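okay so I finally quit coffee after lunch and I have THOUGHTS (short thread, I promise)

I was at 4 cups a day. The last one was usually around 5 pm, and then I'd lie there wide awake planning a kitchen remodel I can't afford

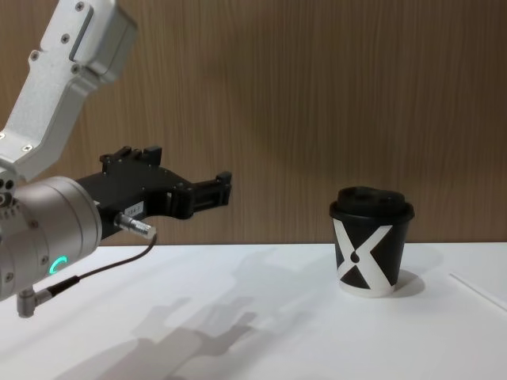
first week was rough, no lie. Headache by Sunday, snapped at my sister over a parking spot (sorry Idun!!)

week two though?? asleep before eleven almost every night. I even had a dream with a plot 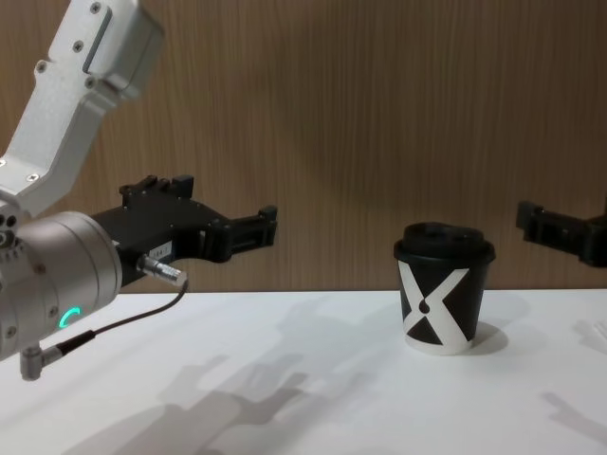 also I've saved 70 bucks since July, and I'm spending it on a decent pillow. Send recs, side sleeper, I run hot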